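A Day at the Teuber Open House

I had been meaning to get out to the Teuber furniture workshop for years, and every year something came up, a wedding or a leaky basement or just plain forgetting. So when my neighbor Tia Bellamy called in January to say she had put both our names down for the summer open house, I wrote it on the inside of the pantry door where I couldn't miss it. And for once I didn't miss it! 25 June 2019 came around warm and a little hazy, and we set off with a thermos of coffee, a bag of plums and Tia's very firm views on which roads to take.

It is 147 miles from my front door to theirs, and we stopped twice (once for gas and once for a yard sale, where I bought a pie tin I did not need). The last stretch is lovely, all hayfields and little white mailboxes, and then you come over a rise and the workshop is sitting down by the creek in what used to be a feed mill. They have kept the old loading dock and put benches on it. We ate our plums there while we waited for the eleven o'clock tour, and a very friendly brown dog came and sat on my foot.

Our guide was Heike Böttcher, who has been with the place since it was three people and a borrowed planer. She has a quiet voice, and you have to stand close when the dust collection is running, so my advice is to get yourself to the front of the group. She started us in the lumber shed, and I could have stayed there all day. The smell alone was worth the drive. The boards are stacked with thin sticks between them so the air can get through, and each stack has a chalk mark on the end with the month it came in. Some of them had been sitting there longer than I've had my car.

From there we went through the machine room (earplugs are in a basket by the door, take a fresh pair) and on into the part I liked best, the bench room, where the chairs and tables get put together. A young man named Munther Nasrallah was fitting the legs on a dining table and was kind enough to stop and answer all our questions, including a long one from a gentleman behind me about hide glue that was more of a speech. Munther let us try planing a scrap of maple. Tia got one long curl that went on and on, and she put it in her purse. Mine came off in crumbs, but I had a wonderful time anyway.

Lunch was in the yard, a choice of bratwurst or a bean salad, and there was lemonade in big glass jars. I had both the bratwurst and the bean salad. The line was slow, I will say that, and there wasn't much shade once the sun got over the roof, so a hat is a good idea. We ended up sharing a bench with Nkechi Ibrahim, a schoolteacher who had come for advice on a dresser her grandmother left her, and by the time we had finished eating we knew all about the dresser and she knew all about my kitchen.

My kitchen was really why I'd come. Our old table has a split down the middle that has been getting wider every winter, and I've been going back and forth on whether to mend it or start over. So after lunch I skipped the toy-making demonstration (Tia went, and says the wooden ducks were darling) and sat in on the finishing talk in the back room, where they go over oils and waxes and stains. I learned more in that one hour than I have from years of reading the backs of cans.

What I kept coming back to was color. I had always thought I wanted something pale, but the warm, orangey browns won me over, the kind where the grain goes off in long wavy streaks and you find a little knot or swirl when you're waiting for the kettle. 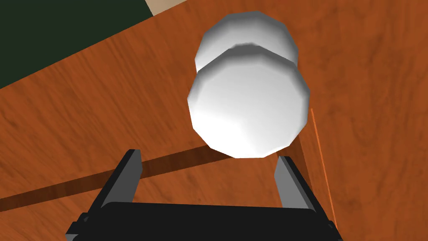
Heike's feeling was that a kitchen table should have a finish you can repair yourself, on a rainy afternoon, with a rag. She likes an oil for that reason and told us to put it on thin, wait overnight, and put it on thin again. Somebody asked about hot pans and she just said, "Use a trivet," and the whole room laughed. She was also nice about my split. Bring in a picture and the measurements, she said, and they'll tell me whether it's worth saving.

There is a small shop on the way out, and I'm afraid we were in it a good long while. I bought a tin of wax and a bread board for my sister, and Tia bought 2 wooden ducks.

We drove home the long way with the windows down, and got in just before dark. They hold the open house every summer, the tour is free, and parking is in the field across the creek, which is bumpy, so go easy if your car sits low. I still have to measure that table.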